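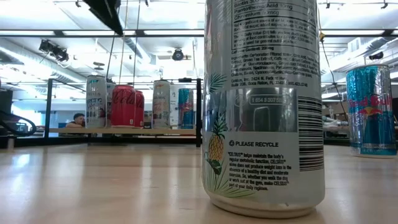 Celsius can, back panel, on the bench. Red Bull can behind it.

January, 2:40 p.m.

Label transcription, small-type set. Continued from the Jernard sheets.

Started on the Celsius can. Panel text is dense black and takes most of the upper half of the back. Legible without the loupe: Biotin, Pantothenic Acid 10mg, Chromium, the Daily Value lines, "Caffeine Content: 200mg". The ingredients paragraph gives Carbonated Filtered Water, Green Tea Extract, Caffeine, Glucuronolactone, Niacinamide, Cyanocobalamin. Pantothenate and Biotin turn up again there. Keep both occurrences in the transcript. Todor Angelovski merged repeats on the last batch and the word totals would not reconcile.

Address line entered as printed: Celsius, Inc., 2424 N. Federal Hwy, Suite 208, Boca Raton, FL 33431. Do not expand "Hwy".

Boxed number under the text: only "1 654 3 307" entered, remainder marked unread. Barcode is vertical, to the right of the box. Not scanned today.

The paragraph near the bottom starting "CELSIUS® helps maintain" goes in as a separate block. The registered mark is repeated through it and has to be kept each time. "PLEASE RECYCLE" is its own field, bold, caps. Pineapple and palm artwork coded as decoration, no text.

Lighting: overheads on. Vertical highlights down the curve of the can. Try one bank off before the next can and compare reading times. Bottom rim slightly dented, noted under condition, no effect on the text area.

Red Bull can: front only so far. "Red Bull" in red, sun disc and bulls logo, teal-blue ground. Back panel still to do.

Running totals for the Tosport binder: 53 labels complete, 2,293 lines entered, 376 flagged for a second reader. Most of the flags are line breaks on curved stock. Of the flags reviewed this morning, nine were real misreads, all of them a lowercase l against a 1.

Open items:
Ask Stondmont whether units should be closed up (10mg) or spaced. Transcribing as printed until they answer.
Wan sheet has no column for boxed numbers. Using Remarks for now.
Second reader for the Celsius paragraph. Todor has the binder until 4.
Replace the bulb in the loupe stand.

3:25 p.m. Todor read the ingredients block back to me. One comma corrected. Address line agreed. Red Bull back panel next.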